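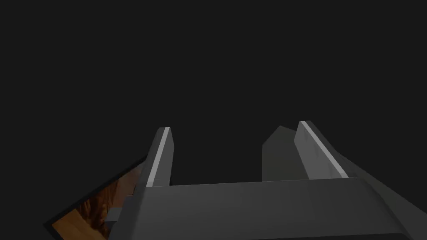
Reglas de casa para simular antes de mover nada

Llevo desde febrero ordenando las normas que usamos en Roncombe para probar tareas de manipulación. Estaban repartidas entre correos, una hoja de cálculo y la memoria de Ward Prins, así que las he juntado. Las dejo en el blog porque me las han pedido dos veces.

La primera es la más aburrida: todo episodio empieza con las pinzas abiertas y vacías. Si una arranca cerrada, el registro se descarta aunque la tarea salga bien. En la tanda de enero tuvimos que tirar 67 episodios por esto y desde entonces lo comprueba un script.

La segunda es sobre la postura inicial. Los dos brazos se levantan a la vez y se paran a la misma altura, uno a cada lado del mueble con el que se va a trabajar. Después se esperan 4 segundos sin mandar ninguna orden. Timmermans, que nos hizo la primera integración, esperaba menos, y las lecturas de los primeros pasos salían con ruido.

La tercera se refiere a los objetos. Tres por escena como máximo, con formas que obliguen a agarres distintos: algo plano, algo redondo y algo de pie.

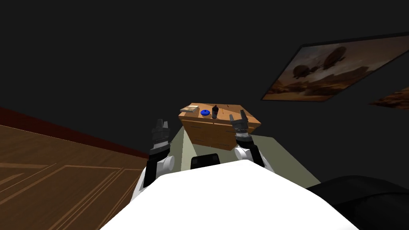 El libro es el que más guerra da. Tumbado sobre la madera ofrece muy poco canto, y la tentación es acercarlo al borde a mano para que el agarre sea fácil. Eso no se hace. La posición sale del generador y se queda como sale, también cuando toca una esquina. La botella va siempre de pie al empezar, y si se cae durante la prueba se anota como caída y se sigue hasta el final.

Sobre el decorado discutimos bastante. Yo era partidario de una habitación lisa, sin cuadros ni alfombra. Ward quería lo contrario – que el fondo molestara un poco – y al final ganó él. Cada configuración se repite 20 veces y el decorado no cambia entre repeticiones. Si alguien mueve un sillón, es otra configuración y lleva otro nombre.

Queda lo de las versiones. Cada registro guarda la versión de Stunia, la semilla y el archivo de la escena. Sin esos datos no entra en Hotico, que es donde archivamos todo. Ya pasamos de 700 registros y los más viejos siguen sin semilla – los reviso los jueves por la tarde, cuando no hay reuniones.

Me falta escribir la parte de parada de emergencia en el robot físico. La tengo a medias y prefiero que Ward la lea antes de publicarla.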